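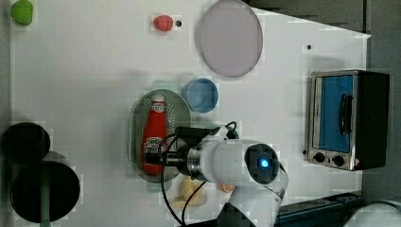
How long should homemade ketchup cook before it goes in the jar? Mine takes over 3 hours on a low flame, with the lid off, and I stop when a spoon pulled across the bottom leaves a clean path.

Hello all,

I am answering the message of Arwel from last night, which I put below with the parts I want to speak to.

> From: Arwel Yorath
> I have 22 pounds of plum tomatoes from the end of the garden
> and I want to make ketchup for the first time. Three things
> I am not sure of. Do I peel them? Can I leave out the sugar?
> And my neighbor says that I must buy a pressure canner, but
> they are not cheap.
> I also have a bag of Parno tomatoes from the market, which
> look more watery. Can I mix them in?

Arwel, I do not peel. I cut them in four, cook them soft with the onion, and put everything through the food mill. The skins stay behind and also most of the seeds. Roscoe Esposito wrote to this list in October that he peels every one, and his ketchup is smoother than mine, I admit it. But for such a quantity I would lose the whole morning.

The Parno you can mix in. They only need more time in the pot. I did it with half and half one year and the color came out a little more orange.

About the sugar, you can use less and you can also use none. The taste becomes sharper and it is more like a sauce for meat. My children did not accept it. The vinegar is a different matter. Please do not reduce it, and use one with 5 percent acid. I follow a tested recipe from a canning book for this part and I do not make changes of my own.

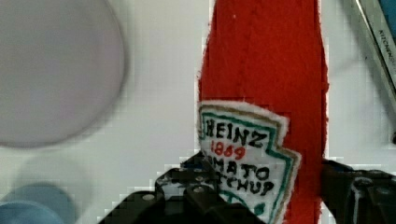

Does ketchup need a pressure canner? A boiling water bath is what my recipe calls for, in small jars, with the time corrected for how high above the sea you live.

So tell your neighbor thank you, and keep the money. A deep pot with a rack is enough. I have the Govow pot, the wide one, and it holds 13 of the small jars in two layers.

For the spices I tie in a cloth one stick of cinnamon, some cloves and a spoon of allspice, and I take it out after the first hour. One time I forgot it until the end and all the jars tasted like Christmas.

If somebody has tried the slow oven method, I would like to read how it went, and at which temperature. I have heard 300 degrees, but this seems to me too hot at the edges of the pan.

Greetings from Le Roux,
Sanne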